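Pernomo Produce Services
Tuesday, March 19, 2024
Today we are sharing an update on the introduction of robotic arms at our Drutden packing and grading site. The thread is long. Employees have asked for a full account in one place, and we believe our customers and neighbors should be able to read the same one.

Pernomo Produce Services
The Drutden site employs 96 people across receiving, grading, packing and dispatch. No position will be removed as a result of this program before the end of the current labor agreement. That commitment is in writing and was signed by both parties in March.

Pernomo Produce Services
The first task under review is single-fruit handling: lifting one avocado from a plate or tray, presenting it for grading, and setting it down again without marking the skin. Our graders do this by hand for every sample drawn from an incoming lot.

Pernomo Produce Services
It is repetitive work. Emlyn Pumphrey, who leads the grading room, reports that wrist and shoulder complaints are the most common reason her team members ask for a change of station. The request to look at this task first came from that team.

Pernomo Produce Services
All work on the motion of the arm is being done in simulation before any equipment is placed on the floor. The simulated setting is a plain one, with a table, a plate and a piece of fruit. It does not represent the layout of the Drutden grading room.

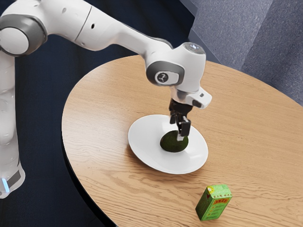 Pernomo Produce Services
Grip force remains the main open question. A firm avocado and a ripe one cannot be held the same way, and graders adjust without thinking about it. Yoon-hee Wang of our process group has spent several shifts at the grading tables asking staff to put that adjustment into words.

Pernomo Produce Services
Her notes run to 79 pages. They cover how graders approach a fruit lying on its side, which part of the skin they avoid, when they use two hands, and when they decide that a fruit should not be picked up again at all. The notes have been returned to the graders for correction.

Pernomo Produce Services
Staff who contributed to the notes were paid for their time at the training rate. Their names appear on the document unless they asked otherwise. We consider this knowledge to be theirs, and the agreement with our engineering partner, Plavel, reflects that.

Pernomo Produce Services
On grading decisions: the arm will not grade. It will present the fruit, and a qualified grader will make the call. Surface marks in particular call for judgment. A dark patch may be harmless rubbing or may point to trouble in the flesh, and our customers rely on people who know the difference.

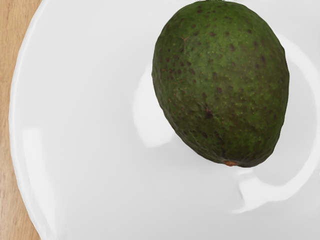 Pernomo Produce Services
The simulation program is scheduled for 2,000 trial picks. As of this morning, 948 have been completed. Results will be posted on the notice board outside the break room at the end of each week, including the failed picks and the reason recorded for each.

Pernomo Produce Services
Several employees asked whether individual grading speed will be compared with the arm. It will not. No performance data on any named person is being collected for this program, and supervisors have been instructed accordingly.

Pernomo Produce Services
Job descriptions will change, and we want to be plain about that. Graders at a station with an arm will spend less time lifting and more time inspecting, recording and clearing stoppages. Areti Manolakis in Human Resources is drafting the revised descriptions with two graders from each shift.

Pernomo Produce Services
The revised role carries additional duties and will be placed one pay step higher. Employees who prefer to stay at a manual station may do so. Manual stations will continue to operate on both shifts, and choosing one will have no effect on seniority or scheduling.

Pernomo Produce Services
Training is open to all grading and packing staff, during paid hours. The first course covers safe distance, the stop controls and basic fault clearing. It will be taught by Kwok-wai Wu at the Giannakopoulos building. Transportation from the main gate will be provided.

Pernomo Produce Services
Any employee may stop the equipment at any time, for any concern, without asking a supervisor first. This rule will be posted at each station before an arm is installed.

Pernomo Produce Services
A decision on installation has not been made. It will follow a review of the simulation results, a safety assessment and a meeting with employee representatives. If the results do not support going ahead, the grading room will stay as it is and the training will still be honored.

Pernomo Produce Services
Questions may be sent to Ourania Michailidis in the site office or left in the box by the time clock. Unsigned questions are accepted. Written answers will be posted next to the weekly results, in every language in use on the floor.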